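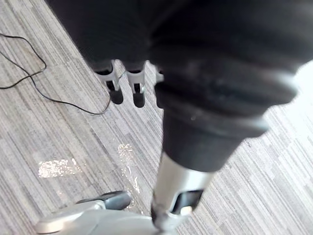

Wrist cam, hand on the vacuum, floor head down on the carpet tiles.

23 November 2018

Long evening on Prulum in the shared shop. Bethel had the laptop and I was on the floor with the tape measure, so my knees are done for the week!

Grip first. I rewrote the close routine so the fingers stop on motor current instead of a fixed angle, limit set at 700 mA for now. Bezawit thinks that's too timid for anything with a handle (she's probably right, she usually is about torque) but I'd like to creep up on it and keep the gears I have.

Push strokes next. Planned path is 26 cm out and back, wrist locked, elbow doing the work. The bit I keep going round on is the joint down by the floor head, where the shaft tips over. My model treats it as a plain hinge and I bet it twists too. Need to measure that by hand before I write any more code on top of it!

Also the black cable on the carpet, left side, right by the fingertips. Tape it down or route it behind the bench, please, whoever gets in first.

The wrist view is nicer than I hoped, you can follow the metal shaft nearly all the way down. Shiny spots on the carpet are going to upset the edge finder though, so try a lower exposure.

Still waiting on the two spare tendons from Ternard. Bethel is chasing them.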